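Part-Time Proofreader, Community Cookbook
Puller Street Press, Zakorville
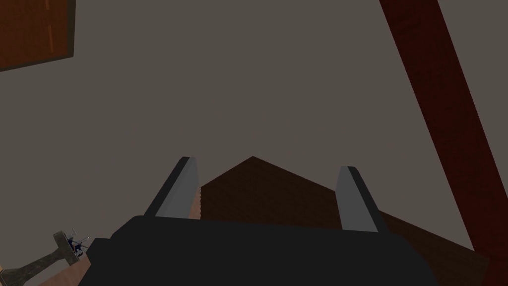
An open gripper with two light gray fingers. Computer rendering.

Somebody has to read 583 recipes before November, and the two of us who tried have stopped speaking to each other over the word "moist."

The Zakorville Community Cookbook comes out every few years, whether or not the town has learned to measure flour. People send us recipes on index cards, on the backs of envelopes and, in one case, on a very nice napkin. Your job is to make sure a stranger could cook from them. "Bake until it looks like Mother's" will need a follow-up phone call.

You should be able to spell "zucchini" on a bad day, notice when the butter in the ingredient list never makes it into the bowl, and be polite to people who have left out the oven temperature on purpose. Cooking skill is welcome – Shinji Furukawa edited the last edition and lives on toast.

The pay is $900 for the whole job, in two checks. You also get one copy of the book and a 50 percent discount on any others, should you ever want to see it again. Work from home, at whatever hours you like. We print 1,000 copies, so mistakes travel.

To apply, send a short letter and a corrected version of the paragraph on our website (Hagos Negash wrote it, and he is proud of how bad it is). Letters go to Kazue Chiba at the Abernathy Road office by Sunday, September 21, 2025. Please don't send casseroles. The last applicant did, and we still have the dish.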